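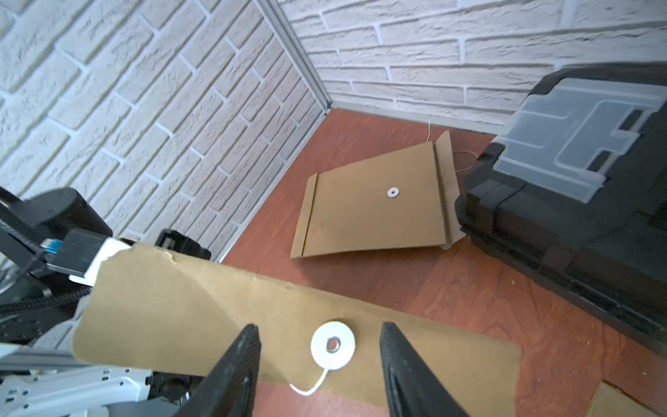 String-Tie Envelopes vs. the Mirnetti Filing Box: Is Either Worth It?

Posted 10 Dec 2021 by Réka Bozsik

I have been keeping household paper for a long time, and I don't trust products that promise to make it pleasant. So when the Mirnetti home filing box started turning up in every store in Lirkville, I let it sit there for months. Then my old accordion file split along the bottom in February and I gave in.

It costs $40. For that you get a lidded box, 14 hanging folders, a sheet of printed labels and a booklet about "your paper journey." I read the booklet. It tells you to sort your paper.

The box itself is decent. The lid closes flat, the handles don't dig into your fingers, and the rails inside are metal. My complaint is with the folders. They are open at the sides, so anything smaller than a full sheet drops out when you lift one. Receipts, warranty cards, the little stub the car inspection place gives you -- all of it ends up on the floor of the box. Mirnetti sells side pockets to fix this, separately of course.

The labels are worse. Someone decided that every home needs a folder called "Dreams" and that no home needs one called "Dentist." Mine started peeling within a month, and I can't say I was sorry.

What I use instead

Plain kraft envelopes with a string closure. I bought a pack of the Sestis ones and they have held up better than I expected from something so dull. You wind the string, you write on the front in pencil, you stand them up in whatever box you already own. Small slips stay put. When a year is done I tie the envelope shut and move it to the closet.

They have faults too. The paper gets soft at the corners if you open one every week, and the string is a nuisance when you're in a hurry. Two of mine came with the button set so tight that I had to work the string under it with a fingernail. They are also no help at all against a leaky basement.

I tried the Schmieder version as well, which costs more and claims to be archival. Maybe it is. I'd need to wait decades to find out, and in the meantime my electric bills don't deserve it.
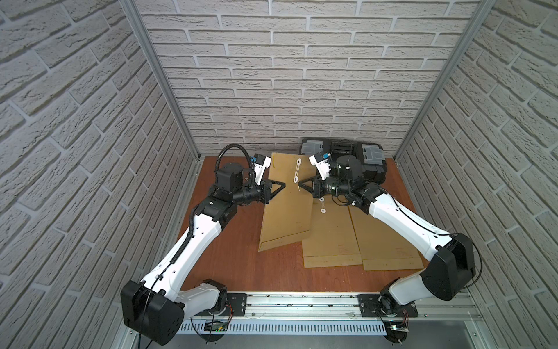 How the two compare for everyday use

For finding things fast, the Mirnetti box wins. Hanging folders are simply quicker to flip through, and if you only keep full-size sheets you may never run into the problem I had.

For everything else I'd take the envelopes. Refilling the box is where the money goes: replacement folders come only in their own width, and the standard ones from the office store sag off the rails. I tested this with a borrowed set and gave up after an evening.

The ad says the box holds 709 sheets. I didn't check. Mine was hard to lift well before it looked full, and I wouldn't carry it up a flight of stairs.

Rating: 2 out of 5 for the Mirnetti. I kept the box, threw out the labels, and filled it with envelopes.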